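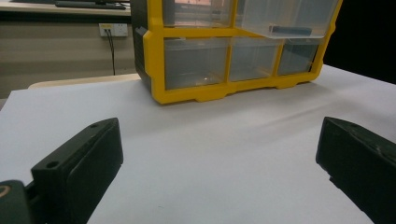
Parish newsletters say that small groups bring lapsed members back to church. Our diocese has said so for years, and the Basik course, which three of the parishes near campus have used, says it on the first page of its leader's handbook. I wanted to know what the claim rests on. Claims like this tend to get put away as settled, and I have come to think of the whole subject as something like a plastic drawer organizer with a yellow frame: tidy from the front, with no guarantee that what's inside matches anybody's idea of what should be there. So for this project Sumeya Asfaw and I tried to open a few of the drawers.

Background

Basik is a course of evening meetings with a meal, a short talk and a discussion. The handbook says that people who finish it "return to regular worship." It doesn't define regular, and it doesn't say how long anyone was followed afterward. When I wrote to the publisher I got a friendly answer and a second copy of the handbook.

The older writing we were assigned isn't much firmer. The Ó Súilleabháin essay in our course reader argues that people come back for company first and belief later. I find that believable, but the essay rests on the author's own parish and on conversations remembered years afterward.

What we did

We sent a short survey to 400 households on the mailing lists of two parishes, St. Brigid's in Turcombe and Holy Family in Suduneck. Then we interviewed 32 people who had taken the course at either one. Sumeya did the Suduneck interviews and I did Turcombe. Interviews ran up to an hour. Niamh Dolan, who runs the parish office at St. Brigid's, helped us reach people who had moved away, and Mahtab Safavi checked our coding of the answers without knowing which parish they came from.

What we found

Most of the people we interviewed had never stopped going to Mass. They were already there on the weekend they heard the course announced, and they signed up. I don't see how these people can be called returned, yet both parishes include them in the totals they report -- the form has one line for "participants" and no place to say where they came from.

A smaller group really had been away. Their reasons for coming back were mixed. One woman wanted her son baptized. A man in Suduneck told Sumeya he came because his wife asked him to and stayed for the choir. Several spoke warmly of the prayers at the end of the evening, and I don't doubt them. But hardly any of them named the course as the start of it. They had decided already and the course was what was on.

Problems

Our sample leans toward people who liked the course enough to talk about it. Callum Rowbotham pointed out in the draft seminar that those who dropped out after the first meeting are missing almost completely, and he's right. We plan to try them again in May, by letter this time.

Professor Yagi asked whether I was measuring faith by attendance. I was, and I'm not happy about it -- attendance is what the parishes measure, so it's what I could check. A person can pray every night and never fill a pew.

For now I would say the claim is unproven in these two parishes. The meetings may do people good in other ways, and several of them told us so.

Submitted 22/03/2021 for Religion and Community, supervised by Sachiko Yagi.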